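Soft Things for a Hard Floor

Cushions and yellow cloths, and what I learned of them in a hall in Plenov

By Dorian Mallet

When I moved to Plenov, my first apartment had a stone floor in every room, also in the bedroom. It was beautiful in August and very unfriendly the rest of the year. My neighbor came to see it, clapped her hands once in the living room and listened to the echo. "You need textiles," she said. The next Saturday she took me to buy cushions, and I have been interested in them since that day.

I did not grow up with cushions. In my parents' house there were chairs and there was a sofa, and if your back was tired you went to bed. So I had to learn as an adult what other people seem to know from childhood: how firm a cushion should be, how many are too many, which ones go on the seat and which ones only stay at the back and look nice.

For this article I spent a long morning at Stonent, a hall at the edge of town with a gray marble floor and more kinds of seating than I could try. I wanted to look again at the question my neighbor answered so quickly. What does a hard room need, and how do you keep it clean afterward?

The first thing I understood is that color works better in groups. Orange alone can be too loud. Two orange cushions with a black and white one between them are calm, and a big white puffy one beside orange makes the orange look warmer. I had always bought cushions one by one, in different years, and at home they looked as if they were waiting for different buses. 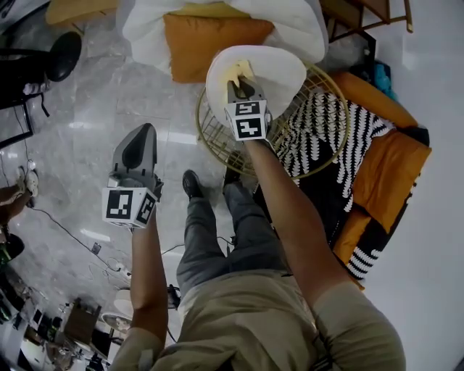
Round cushions are a separate matter. For a long time I found them childish. But metal wire furniture is often made in circles, and a square cushion in a round wire seat leaves four corners with no place to go. Gold wire is thin and cold to the hand, so something pale and soft is a good partner for it. If you buy a round cushion, bring the measurement of your seat, written on paper. I trusted my memory and now own a cushion that fits nothing.

Look also at the inside. A lining in a different color, for example pale yellow in a white cushion, will show at the opening when the cover moves. Some people dislike this. I find it pleasant, like the lining of a good coat.

The price of a cushion says less than I hoped. At home I have one from Fleury, which was my big purchase of the year, and I paid 138 for it. It is very fine. The one my cat prefers came from a box at the market and cost 4.

The cloth question

Every soft thing in a house makes a little dust, and every hard floor shows it. This is why I cannot write about cushions and be silent about cloths. I own too many. My drawer holds old napkins, half of a shirt, and a stack of yellow towels which I use for everything from the window sill to the legs of the chairs. Yellow is a practical color for this work. You see at once where the cloth is dirty, and you don't confuse it with the white ones for the kitchen. The surface matters more than the color, and a fine knit or a terry is what I look for. When you pinch such a towel, as with the crumpled yellow one at Stonent, it rises into a soft peak and the rest hangs down in a long fold. A stiff new cloth does not do this, and a stiff cloth doesn't go between the wires of a chair.
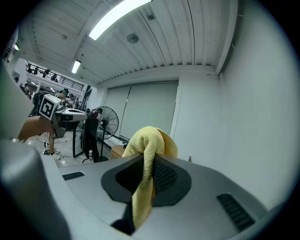 My neighbor has a method, and I copy it here with her permission. She folds the towel in half and in half again, so she has several clean sides to use before washing. For gold wire she unfolds it completely, puts it around one rod and pulls it along with two fingers. The towel does the corners by itself. She uses no spray, only a bit of water, and then a second towel for drying.

She also keeps a notebook of her housework, a habit from her years at Prinisetti, where she checked fabrics for upholstery. The testers there rubbed each fabric 2,000 times before they wrote down the first result. I asked if she rubs her own cushions. She said only the new ones, and 100 times is enough for her.

Washing deserves patience too. I wash the yellow towels apart from the cushion covers, always. A new yellow towel can give color to its neighbors, and I have a pillowcase to prove it. No fabric softener, which makes the towel lazy with water. I shake each one hard before I hang it, and I don't iron them.

A thin yellow cloth can look finished when it is crumpled, and I used to throw such ones away. Now I pull it flat and hold it to the window. If I see light in small holes, it becomes a shoe cloth.

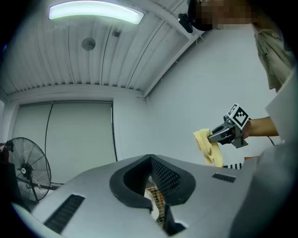 Before you buy

Sit down on the cushion, with all your weight, and stay for some minutes. It feels strange in a shop but the staff are used to it.

Open the zipper. A cover that cannot be removed will be dirty by next summer.

Put patterned cushions beside plain ones before you pay. Wavy black and white stripes are lively, and with a second strong pattern next to them I became tired quickly.

Ask if the same cover will be sold again next season. At Stonent I asked this for an orange one and the saleswoman went to look in her book. She was away for a good while, and I sat on the marble step and waited, without a cushion. The answer was yes, in the same orange, but with buttons.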